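How to Re-Waterproof a Rain Jacket at Home

If your old rain jacket has started soaking up water like a dish towel, don't give up on it yet! Most jackets only need a good wash and a fresh coat of water repellent, and you can do the whole job in an evening.

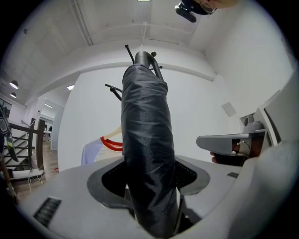

I learned this from Wilma Yule, who ran the gear table at the Prestley hiking club when I joined, and I've done it every July since. My old shell is still going strong (faded, sure, but it kept me dry all the way around Plitlow Lake last fall).

What you need

A wash made for technical fabrics
Spray-on water repellent
A clean cloth
A washer and dryer
Somewhere to hang the jacket with air all around it

Step 1. Check the label. Some jackets can't go in the dryer, and a few are hand wash only. Whatever the label says wins over anything I tell you.

Step 2. Empty the pockets, zip everything up and close the flaps. Loosen the drawcords too.

Step 3. Wipe out the detergent drawer. Regular detergent leaves a film that soaks up water, and there is always more of it in there than you think.

Step 4. Wash on gentle with the technical wash, then run 2 rinses. Skip the fabric softener completely.

Step 5. Hang the jacket while it's still damp and spray from 6 inches away. Go over the shoulders, hood and cuffs twice - those spots take the most rain and the most rubbing from pack straps. Open a window first, the spray smells pretty strong.

Step 6. Wait a couple of minutes, then dab off any drips with the cloth. Missed drips dry into white spots.

Step 7. Tumble dry on low for 28 minutes if the label allows it. The heat helps the coating set. No dryer? Leave it hanging overnight.

Testing it

My favorite part! Flick some water on the sleeve. You want round beads that roll right off. If you get dark patches, spray those areas again and let them dry.

Ximeng Cai wrote in to ask if this fixes leaking seams. It won't, sadly - you need seam sealer for that, brushed along the inside and left for at least 4 hours.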